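잔디 아래를 관리하는 사람들: 할트브리지 홈구장 그라운드 책임자 인터뷰

2019년 12월 11일

할트브리지(Haltbridge)의 홈구장은 올 시즌 전반기에만 두 차례 잔디 문제로 입길에 올랐다. 10월 헌트(Hunt)와의 홈경기에서는 후반 들어 페널티 지역 앞쪽 잔디가 밀려 올라왔고, 이어진 올리스(Ollis)와의 컵 경기에서는 배수 불량으로 킥오프가 늦춰졌다. 구단은 이후 그라운드 관리 체계를 재편하고 토양 수분 측정 장비를 새로 들였다. 구단 그라운드 책임자를 경기장 북쪽 관리동에서 만나 잔디 상태와 후반기 계획을 물었다. 구단 방침에 따라 이름은 싣지 않는다.

그는 10월 경기의 원인을 뿌리 깊이에서 찾았다. "여름에 보식한 구역의 뿌리가 충분히 내려가지 않았다. 표면만 보면 색도 밀도도 기준 안에 있었지만 전단 강도가 낮았다. 선수가 방향을 바꿀 때 걸리는 힘은 수직이 아니라 수평으로 작용하고, 뿌리가 얕으면 뗏장이 통째로 미끄러진다."

보식 면적은 500제곱미터였다. 두 골문 앞과 원정팀 벤치 쪽 터치라인이 대부분을 차지했다. 당시 작업은 시즌 개막 일정에 맞춰 진행됐고, 활착 기간은 관리팀이 요청한 것보다 짧았다. 그는 이 부분을 길게 설명하지 않았다. "일정은 리그가 정한다. 우리는 남은 날짜 안에서 작업 순서를 짠다."

올리스전의 배수 문제는 성격이 다르다. 경기장 지하에는 유공관이 일정 간격으로 매설돼 있고, 그 위로 자갈층과 모래층, 모래 위주의 혼합 토양이 차례로 놓인다. 점검 결과 남동쪽 모서리의 집수정에서 토사가 유출구를 막고 있었다. 물은 관까지는 내려갔으나 밖으로 빠지지 못했다. 관리팀은 경기 이후 집수정을 모두 열어 준설했고, 점검 주기를 시즌당 한 번에서 매달 한 번으로 바꿨다.

"배수층 자체를 의심하는 의견도 있었다. 시추공을 뚫어 시료를 확인했는데 층 구성은 설계와 같았다. 막힌 곳은 끝단이었다." 그의 말이다. 층을 다시 까는 공사는 검토 단계에서 제외됐다.

측정 방식도 달라졌다. 종전에는 담당자가 휴대용 수분계를 들고 경기장을 돌며 수치를 종이에 적었다. 지금은 토양에 묻은 센서가 수분과 온도, 전기전도도를 주기적으로 보내고, 관리동의 컴퓨터가 이를 모아 구역별 지도로 만든다. 소프트웨어는 픽게이트(Fikgate)라는 이름의 그라운드 관리 프로그램을 쓴다.

"센서가 알려주는 것은 숫자이고, 살수 여부는 사람이 결정한다. 프로그램은 물을 주라고 권하는데 다음 날 비 예보가 있으면 주지 않는다. 다만 기록이 남는다는 점이 크다. 작년 같은 시기의 값과 바로 비교할 수 있다."

센서 값이 어긋나는 경우도 있다. 공기층이 생기면 수분이 실제보다 낮게 나오고, 통기 작업용 기계의 날이 지나간 자리에서는 센서가 기울기도 한다. 관리팀은 두 주에 한 번 휴대용 수분계로 같은 지점을 재서 차이를 기록한다. 차이가 기준을 넘으면 그 센서는 지도에서 제외하고 다시 묻는다.
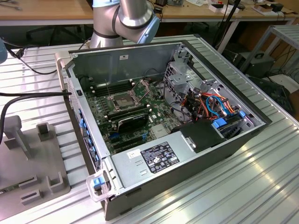 경기 당일 잔디 높이는 얼마로 맞추는가?

"겨울에는 26밀리미터, 늦봄과 초가을에는 24밀리미터다. 더 짧게 깎으면 공은 빨라지지만 저온기에는 회복이 늦다. 감독이 낮춰 달라고 요청할 때도 있는데, 1밀리미터까지는 협의하고 그 이상은 받지 않는다."

예초 방향도 규정과 관련이 있다. 줄무늬는 터치라인에 직각이 되도록 넣는다. 부심이 오프사이드 라인을 읽는 데 보조선 역할을 한다는 것이 그의 설명이다. 경기 전날 한 번, 당일 오전에 한 번 깎고, 당일에는 전날과 같은 선을 따라간다. 선이 어긋나면 줄무늬 경계가 흐려진다.

살수는 킥오프 전과 하프타임에 한다. 하프타임 살수는 양 팀에 사전 통보해야 하며, 한쪽 진영에만 물을 주는 것은 허용되지 않는다. 기온이 낮은 날에는 하프타임 살수를 생략한다. 결빙 우려가 있으면 킥오프 전 살수도 하지 않는다.

홈구장에서 일조량이 가장 부족한 곳은 남쪽 관중석 바로 앞이다. 지붕 그림자가 겨울 내내 이 구역을 덮는다. 구단은 생육용 조명 장비를 이동시키며 보충하고 있으나, 장비 한 대가 한 번에 맡을 수 있는 면적이 제한돼 있어 순서를 정해 돌린다. 그는 가장 마모가 심한 골문 앞을 먼저 배정하고 다음으로 남쪽 터치라인을 배정한다고 했다. "조명을 오래 켠다고 계속 좋아지지는 않는다. 온도가 낮으면 빛을 줘도 생장이 따라오지 않는다. 지온을 먼저 보고 점등 시간을 정한다."

훈련장 사정도 물었다. 할트브리지는 홈구장 잔디에서 하는 공개 훈련을 후반기부터 줄인다. 전반기 동안 홈구장에서 진행된 경기와 훈련, 행사 사용 시간은 관리팀 기준 80시간이었다. 그는 후반기에는 경기와 경기 전날의 짧은 적응 훈련만 받겠다는 계획을 구단에 제출했고 승인을 받았다고 밝혔다. 팬 초청 행사는 보조구장으로 옮긴다. 보조구장 관중석은 753석으로, 초청 인원도 여기에 맞춰 조정된다.

원정팀의 불만에 대해서는 말을 아꼈다. 헌트 측은 10월 경기 후 잔디 상태를 리그 사무국에 문제 삼았고, 사무국 점검에서는 개선 권고가 나왔다. "권고 항목은 전부 이행했다. 골문 앞 뗏장은 두께가 더 두꺼운 것으로 교체했다. 두꺼운 뗏장은 무게가 있어 깔고 바로 써도 덜 움직인다. 대신 운반과 시공에 시간이 더 걸린다."

겨울 휴식기 작업은 세 단계로 잡혀 있다. 먼저 코어 통기로 다져진 표층을 푼다. 다음에 모래를 얇게 뿌려 구멍을 채우고, 마지막으로 마모 구역에 다년생 호밀풀을 덧파종한다. 지온이 기준보다 낮으면 덧파종은 발아용 덮개를 씌운 상태로 진행한다. 모래는 기존 토양과 입도가 맞는 것만 쓴다. 입도가 다르면 층이 갈라지고, 그 경계에서 물이 멈춘다.

다음 시즌이 끝난 뒤의 전면 교체 여부는 정해지지 않았다. 구단은 천연 잔디에 인조 섬유를 심는 하이브리드 방식도 비교하고 있다. 그는 도입에 찬성하면서도 조건을 달았다. "섬유가 들어가면 전단 강도는 올라간다. 그러나 표층에 유기물이 쌓이면 섬유가 묻혀 제 역할을 못 한다. 시즌이 끝날 때마다 표층을 걷어낼 장비와 예산이 함께 있어야 한다."

선수단과의 소통 방식도 정리됐다. 관리팀은 경기 이틀 전 구역별 경도와 수분 값을 코칭스태프에게 보낸다. 올리스전 이전에는 구두로만 전달하던 내용이다. 선수들은 이 자료를 보고 스터드 길이를 고르며, 골키퍼들은 골문 앞 경도만 따로 요청한다.

관중에게 당부할 것이 있는지 묻자 그는 경기 종료 후 그라운드 진입을 들었다. 지난 시즌 마지막 홈경기 뒤 1,000명이 잔디로 내려왔고, 센터서클 주변의 표층이 눌려 통기 작업을 다시 해야 했다. 올해 마지막 홈경기에는 진입 통제 인원이 추가로 배치된다. 관리팀은 그날 조명 장비를 경기 종료 직후 투입할 예정이며, 첫 순서는 북쪽 골문 앞이다.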